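From: Fitriani Wibisono
To: Merstead Allotments list
Date: Oct 31, 2022
Subject: Re: Water butts and the winter turn-off

> Does anyone know when the standpipes go off this year? I have two
> butts at Clorgate and would like to fill them first. Also, is it
> worth draining them if we get a hard frost?

The standpipes at Clorgate go off on the 12th. The top site stays on until the 22nd, as the new pipe there was lagged in September.

I leave my butts three-quarters full and take the lids off. A 300 litre one has stood like that for years without splitting. The small 50 litre ones are thinner and I do empty those. Open the tap at the bottom and leave it open.

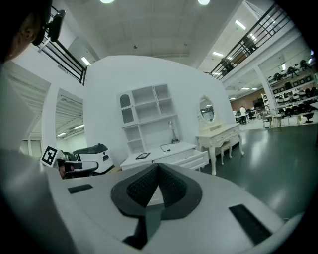 Grey housing with the black grip pads, marker plate on the left.

If your tap drips, wrap the thread with plumber's tape before you put it back in spring. Chong's on the high street has it, and spare washers too. Please don't tip the last of the water on the main path, it was like glass by the gate last January.

I still have the long hose from the shared shed. It will be back on its hook before the turn-off.

Fitriani
Plot 12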